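Nikdale bakery brings back its shared bread table

Nikdale, July – The Achterberg bakery is putting bread back in the middle of the table. From Friday, its Cesley Street shop will offer a breakfast basket to share, with small golden rolls and larger plaited pastries, all shaped by hand before the shop opens.

The idea came from head baker Nélida Cisternas, who grew up with a basket of rolls at every family meal and missed it when she moved to Nikdale. "I love that moment when everyone reaches in at once," she said. "A good roll doesn't need much – some butter, a bit of jam and people to eat it with!" 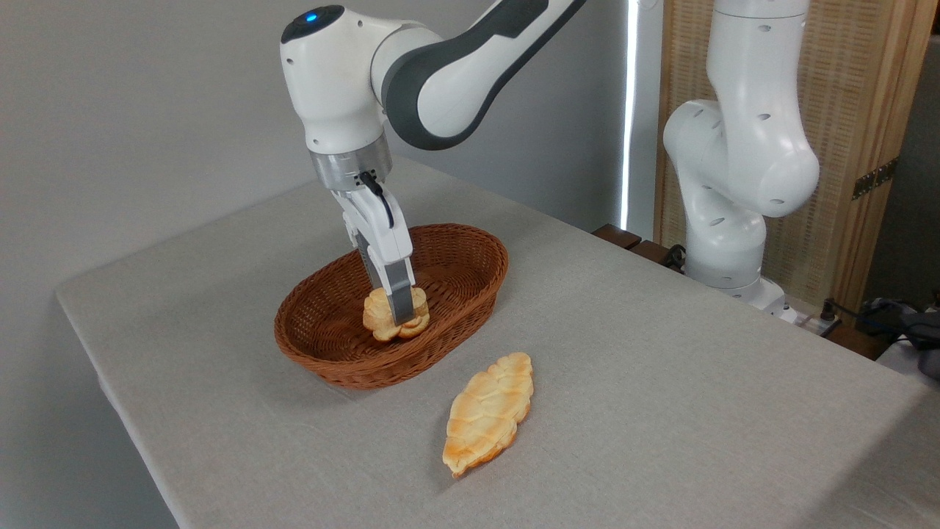 The baskets come in 2 sizes, and customers can choose their own mix at the counter. Cisternas and her team tried 12 doughs over the spring, handing out samples to regulars and asking which they would happily eat every morning. The winner is a soft, slightly sweet dough that rests overnight and keeps well until teatime.

Interest is already strong. Nearly 542 people have put their names down for a first basket, and the bakery is delighted with the response.

Anyone who wants to learn the shaping can join an evening class at the shop, where beginners are very welcome. Places can be booked at the counter, and everyone takes home what they bake.

The breakfast basket will be on sale from 7am until the bread runs out.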